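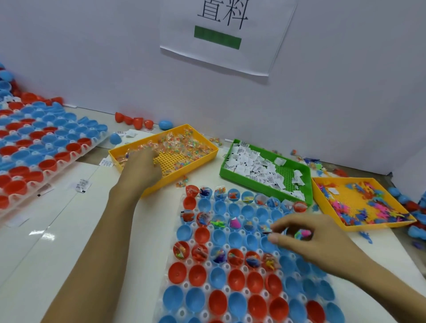 Capsule toy filling is the manual assembly stage in which small toys and printed inserts are placed inside two-part plastic capsules, usually for sale through coin-operated vending machines. It follows moulding and bagging of the contents and comes before closing, counting and carton packing.

Capsule

A standard capsule consists of two halves that press together at the rim. Both halves may be coloured, or a coloured base may be paired with a clear cap so that buyers can see part of the contents. The Sison pattern, common in the trade, has a diameter of 50 millimetres. Small vent holes are often moulded into the shell.

Work station

Filling is normally done at a flat table with a pale surface. Open halves are set upright in a clear tray with rows of round cavities, which keeps them level and stops them rolling. Red and blue halves may share a tray where colour has no bearing on the contents. Components are kept in separate shallow trays within reach of the worker, sorted by type: figures in one, bagged small parts in another, barcode packets in a third. Trays of different colours help to prevent mixing when stock is topped up. Spare halves are heaped at the back or side of the table.
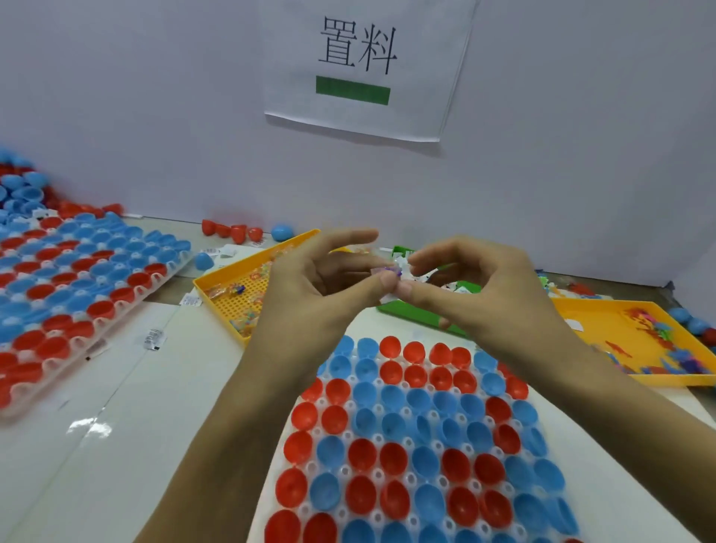
Bagged parts need more handling than solid figures. Small bags cling to one another and must be separated before they are placed, and a bag with a loose corner can be caught in the rim when the capsule is closed. Workers therefore fold or press the bag below the edge of the half.

Sequence

Two methods are in use. In row filling, one type of component is placed in every half along a row before the next type is started. In unit filling, each half receives its full contents in turn. Row filling is faster for simple assortments and makes a missed half easier to spot. Unit filling is preferred where a set has 3 or more components.

Batch sizes

Batches are set by the customer. The Flusari assortment, introduced in April, is packed at 599 capsules to a carton, while Nedico cartons hold 710. Zikness supplies its trays and capsules as a matched set, and its cavities do not accept other diameters.

Faults

Common faults include empty capsules, doubled inserts, trapped bags and cracked rims. Check weighing will find most empty capsules but is less reliable for light paper inserts, which are checked by eye before the cap is fitted.

See also: Blister packing; Kitting; Vending machine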